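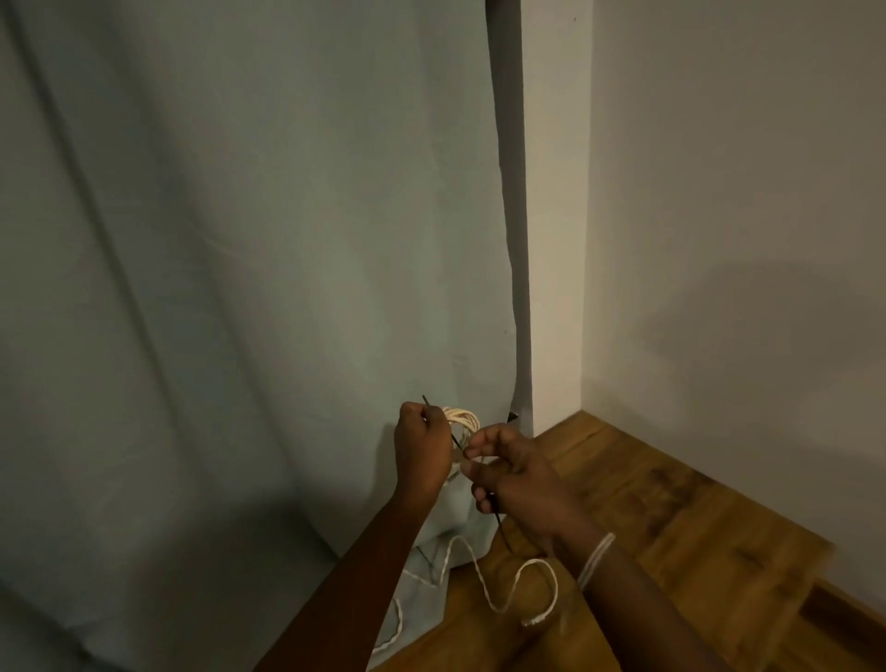 Welcome, and thank you for stopping by our questions page. Cernness Curtain Care has been washing, mending and re-hemming curtains for families in the area for a good while now, and over the years we've found that the same worries come up again and again, usually over a cup of tea at the front counter. Full-length curtains get the most questions by far. A plain pale blue-grey one that hangs right down to the floor, with those long soft folds, is a lovely thing in a bedroom, but it does show its lower edge, and that is where we'd like you to start looking before you ring us. Have a read through, and if your question isn't covered, please do give us a call.

How often should I have my curtains cleaned?

For most homes, once every couple of years is plenty. If you have a dog who likes to sleep against them, or you live on a dusty road, you might want to bring them in a bit sooner. In between, a gentle go with the soft brush on your vacuum cleaner, working from the top down, does wonders.

Can't I just put them in the washing machine?

Sometimes you can! Unlined cotton often comes up beautifully on a cool, gentle cycle. Lined curtains are another matter, as the lining and the face fabric can shrink by different amounts and then you end up with a curtain that puckers all the way down. Check the care label first, and if the label has gone missing (they so often do), bring the curtain in and Anju Bansal will have a look at it for you at no charge.

Do I need to take the hooks out?

Yes please, if you can manage it. Pop them in an envelope with your name on it and keep them at home. If your hands aren't up to it, tell us when you drop off and we'll do it for you.

My curtains came back from another cleaner too short. Can you help?

Quite possibly. Shiuli Siriwardena does all our alterations and she'll look first at how much fabric is tucked up in the hem. If there's enough, she can let it down. If there isn't, a band of matching or contrasting cloth along the bottom can look very smart - some customers have liked it better than the original.

Will the colour fade?

Cleaning done properly shouldn't fade a curtain, but sunlight will, and a wash can make old sun damage easier to notice. We'll point out any faded patches when you bring them in.

How do I get the creases out after I hang them?

Give them time. Dress the folds by hand, tie them loosely with a strip of soft cloth and leave them for 3 days. A handheld steamer is fine on most plain fabrics, but please don't use one on velvet without asking us.

Do you pick up and deliver?

We do. Arif Cassim does the Matubbar run and can take down and rehang your curtains while he's there. Please let us know about high ceilings when you book, so that he brings the tall ladder.

What if I can't collect on time?

Don't fret, we'll hang them at the back for you. All we ask is a quick call so we know you haven't forgotten us.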